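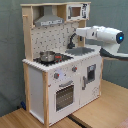
Chapter 5
How a Cabinet Is Formed

After an election, the public looks first at the leader. But the leader cannot govern alone. In the weeks that follow, a group of ministers must be chosen, and each of them receives a part of the public work: health, schools, roads, the budget. This group is called the cabinet.

In this chapter we study how the choice is made in a small parliamentary state. Our main case is the regional assembly of Nimance, which has 45 seats. We compare it in the second half with Rarkov, where the parliament has 240 members and the government is almost always a coalition.

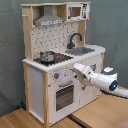
Irena Marchand
Lecturer in Comparative Government

5.1 Who may become a minister?

In Nimance, a minister must be a sitting member of the assembly. The rule is short, but it has large effects. A leader with a small majority has few people to choose from, and some of them have no experience in office. In Rarkov the rule is different. A person from outside the parliament can be named, and then must answer questions there like any other minister.

The leader also has to think about the regions. The district of Trollier has only two seats in the assembly, yet every cabinet until now has included one of its members. No law demands this. It is a custom, and customs of this kind are often stronger than a new student expects.

5.2 Senior and junior posts

Not all posts have the same weight. A full minister votes in the cabinet and signs decisions. A deputy minister helps with one part of the work - for example housing or sport - and usually does not vote. Many full ministers began as deputies, so it is useful to read the list of junior posts with care.

Before you continue, read the extract from the Nimance Government Act on page 253 and mark the words "appoint", "propose" and "confirm". We will need all of them in the next section.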